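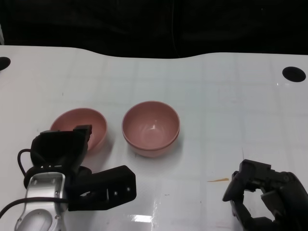 I got to the Jovama open day at 10, way too early, and had the bowl demo pretty much to myself (two pink bowls, one white table!). The engineer running it was happy to chat. "People expect it to be fast," she told me. "I'd much rather it was gentle." I asked what she finds hardest. "Rims. Every rim is different," she said, and laughed. She's been on the project 3 years and still talks to the arms when the room is quiet. "They don't listen, but I feel better."

Recent posts
Coffee at Planosance
A morning at Narnel
Kiani workshop notes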